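**Call for participants: teleoperators for a study of demonstration quality**
Skusirico Laboratory, Manipulation Group
Posted 2018-06-16

The Manipulation Group is looking for adults to take part in a paid study of how people teach robot arms to handle hand tools. No background in robotics is needed. The study is run by the Skusirico Laboratory with the Tedomton Fund, and it follows on from a result we reported last December.

**What we found**

In the earlier study, a policy was trained on 502 demonstrations of a single task: picking one named tool out of a crowded drawer and placing it on the bench top. All of the demonstrations were given by members of our own staff. We then removed the demonstrations in which the operator had paused or backed away before closing the gripper, and trained the policy again on what was left. The second policy did worse on drawers it had not seen. Our reading is that the pauses carry useful information about how a person recovers from a poor approach, and that a data set cleaned of them teaches the arm too little about recovery.

The finding rests on a small group of practiced operators. We do not know whether it holds for people who are new to the work, and the present study is meant to answer that question.

**The work**

Participants guide the arm by hand controller over a workbench with an open drawer of mixed tools: scissors, screwdrivers and other items with handles of many shapes. The drawer is arranged again between trials.
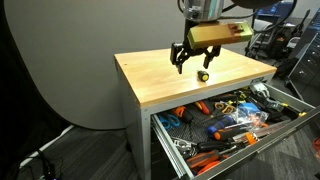
MacAulay, on reading a draft of this call, asked whether newcomers would not simply produce worse demonstrations, and whether the group was prepared to publish that if it proved to be the case. We are. The analysis plan was fixed before recruitment opened, and the results will be released whichever way they fall.

Each participant will complete 2 sessions on separate days. The first begins with instruction and unrecorded practice. In the second, participants give demonstrations under one of two sets of directions. One set asks for the shortest path to the tool. The other asks only that the tool be picked up, and leaves the manner to the operator. Assignment is by lot and cannot be changed on request.

Some tools lie partly beneath others, and reaching them calls for a steep approach with the gripper well down inside the drawer. Failed attempts are kept and recorded in the same way as successful ones — participants are not scored against one another, and payment does not depend on performance.

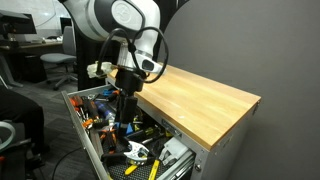
Standetti

**Who may apply**

You may apply if you:

- are 21 or older
- can sit at a control station for the length of a session, with breaks
- have normal or corrected vision and can tell the common handle colors apart
- have not worked as a robot operator before

Left-handed applicants are welcome, and the hand controller can be set for either hand. Places are limited to 20. Applicants who cannot be placed will be held on a waiting list unless they ask to be removed.

**Payment and consent**

Participants are paid for each session they attend, at the laboratory's standard rate, which is given in the consent form. You may withdraw at any time and will still be paid for the session in progress. We record the motion of the arm, the state of the gripper and video of the work area. Recordings are stored under a participant code. Separate permission is requested before any video is shared outside the group.

**How to apply**

Send a short note to the study desk at the Skusirico Laboratory with your name, the best way to reach you and the times of day you are free. Please mark it "Drawer study." The consent form will be sent to you in advance so that you can read it before the first session. Questions about the method or the earlier result may be sent to the same desk.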